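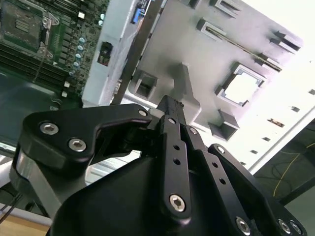

Bujar S.
Posted 4:15 PM

Check the standoffs before anything else. If there is one under the board where the board has no hole for it, it will short and you get exactly what you describe, fans for a second and then nothing.

selma_k
Posted 4:31 PM

Agree on the standoffs. Also, which case is this going into? The first post says Koria but there are two versions of that chassis and the hole pattern is different.

Hugo Iglesias
Posted 5:02 PM

It's the older Koria, the 4U one. Bought it used with the rails. The board came out of a Dostix tower that a dentist's office was getting rid of. I have the board out again now. I found 15 standoffs in the tray and I have only used screws in nine of them, so Bujar may be onto something. Going to pull the extras tonight.

Supply is a 700 watt Liden, tested with another machine and fine there.

Stojan
Posted 5:20 PM

I don't think it's standoffs. I have built in that case and the spare ones sit lower than the rest, they don't touch. Fans for a second and off is the CPU power plug nine times out of ten. Dostix used their own pinout on some of the towers. Did you use the adapter or plug the Liden straight in?

Bujar S.
Posted 5:26 PM

They are the same height on mine. Maybe someone swapped yours.

Stojan
Posted 5:33 PM

Could be. Mine was used too.

Hugo Iglesias
Posted 5:41 PM

Straight in. It fit so I didn't think about it. What adapter?

Stojan
Posted 5:50 PM

The plug fits but two of the wires are swapped compared to a normal supply. Unnithan sells a short cable for it, part 3257. Don't power it up again until you have checked the board's manual. Look for the page with the power connectors and compare it to what is printed in the Liden booklet.

selma_k
Posted 6:08 PM

That only applies to the first run of those boards. The later ones went back to the normal pinout. I would not order a cable before reading the label on the board. On mine it was a white sticker next to the memory slots.

And since the board is out, look at the CPU socket with a flashlight. Go slow and tilt it. Bent contacts are easy to miss from straight above. Put the plastic cover back on when you're done.

Spyros_M
Posted 6:44 PM

Try it outside the case first. Board on a piece of cardboard, one CPU, one stick of memory in the first slot, heatsink on, nothing else plugged in. If it runs like that it's the case. If it doesn't, start on the power question. Saves you screwing the thing down again.

Bujar S.
Posted 6:52 PM

Cardboard is fine but not the bag it shipped in. The outside of some of those bags conducts.

Stojan
Posted 7:01 PM

Please no bench test before he checks the pinout. Wrong voltage is wrong voltage, in the case or on cardboard.

Spyros_M
Posted 7:05 PM

Fair. Pinout, then cardboard.

Hugo Iglesias
Posted 9:37 PM

Sticker says second run, so the plug should be normal. Manual matches the Liden booklet, I went through it wire by wire. Took out the six extra standoffs, and one of them did have a shiny scratched top. Will do the cardboard test tomorrow after work and post what happens.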